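Frerichs nimmt gebrauchte Bettwäsche und Decken zurück

Rücknahme startet im Juni in fünf Filialen / Aufbereitung durch Plumwood in Tikholm

Kellham, 15.02.2024. Das Textilhaus Frerichs nimmt ab Juni gebrauchte Bettwäsche, Decken und Überwürfe in fünf seiner Filialen zurück. Angenommen werden Stücke aller Hersteller, auch wenn sie nicht bei Frerichs gekauft wurden. Ein Kassenbon ist nicht erforderlich. Die Sortierung und Aufbereitung übernimmt der Textilverwerter Plumwood an seinem Standort in Tikholm.

Einem Probelauf in der Filiale Kellham folgten mehr als 300 Kundinnen und Kunden. Abgegeben wurden vor allem Bettbezüge und Kinderbettwäsche, daneben Spannbetttücher und Wolldecken. Der größte Teil ließ sich nach dem Waschen weiterverwenden. Bei Kinderbettwäsche ist der Anteil besonders hoch, weil die Motive oft nur wenige Jahre gefallen und der Stoff dann noch in gutem Zustand ist.

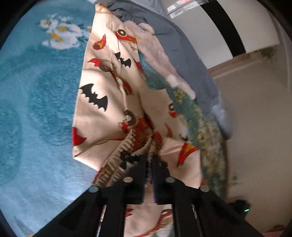 Die Stücke werden in Tikholm zunächst von Hand nach Material und Zustand getrennt. Gut erhaltene Ware wird gewaschen, gemangelt und in der Filiale Kellham auf einer eigenen Fläche verkauft. Bezüge mit kleinen Schäden gehen in die Näherei, wo Reißverschlüsse und Knopfleisten ersetzt oder größere Teile zu Kissenbezügen umgearbeitet werden. Was sich nicht mehr nutzen lässt, wird zu Putzlappen und Dämmmaterial verarbeitet.

»Bei Hosen und Jacken wissen die meisten Leute, wohin damit. Bettwäsche bleibt dagegen jahrelang im Schrank liegen oder landet im Restmüll«, sagt Diệp Nghiêm, bei Frerichs für das Sortiment Schlafen verantwortlich. »Wir wollten eine Abgabestelle, die man beim normalen Einkauf mitnehmen kann.«

Für jede abgegebene Tüte erhalten Kundinnen und Kunden einen Gutschein über 5 Euro. Er gilt 24 Monate und kann in allen Filialen eingelöst werden, auch für aufbereitete Ware. Pro Person und Einkauf werden höchstens zwei Gutscheine angerechnet. Auf Wunsch wird der Betrag stattdessen an die Nähwerkstatt in Tikholm gespendet, die kostenlose Kurse für Jugendliche anbietet.

Die Textilien sollen sauber und trocken sein. Angenommen werden Bett- und Kissenbezüge, Laken, Tagesdecken, Wolldecken und Plüschdecken. Nicht angenommen werden Matratzen, Kopfkissen, Federbetten und Heizdecken. Über eine spätere Annahme von Federbetten verhandelt Frerichs derzeit mit Plumwood.
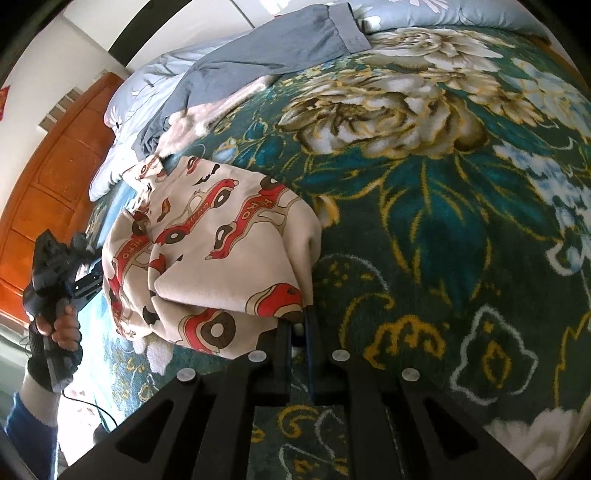
Decke mit Blütenmuster, darüber ein blaugrau gemusterter Bettbezug. Decken und Bettwäsche können gemeinsam abgegeben werden.

Die Abgabe ist während der üblichen Öffnungszeiten an der Information möglich. Größere Mengen, etwa aus Pensionen oder Haushaltsauflösungen, sollten vorab telefonisch angemeldet werden. Gutscheine werden dafür nicht ausgegeben.

Über Frerichs
Frerichs ist ein familiengeführtes Fachgeschäft für Heimtextilien mit Hauptsitz in Kellham. Zum Sortiment gehören Bettwaren, Gardinen, Frottierwaren und Tischwäsche.

Pressekontakt
Textilhaus Frerichs, Unternehmenskommunikation, Kellham
Abdruck honorarfrei, Belegexemplar erbeten.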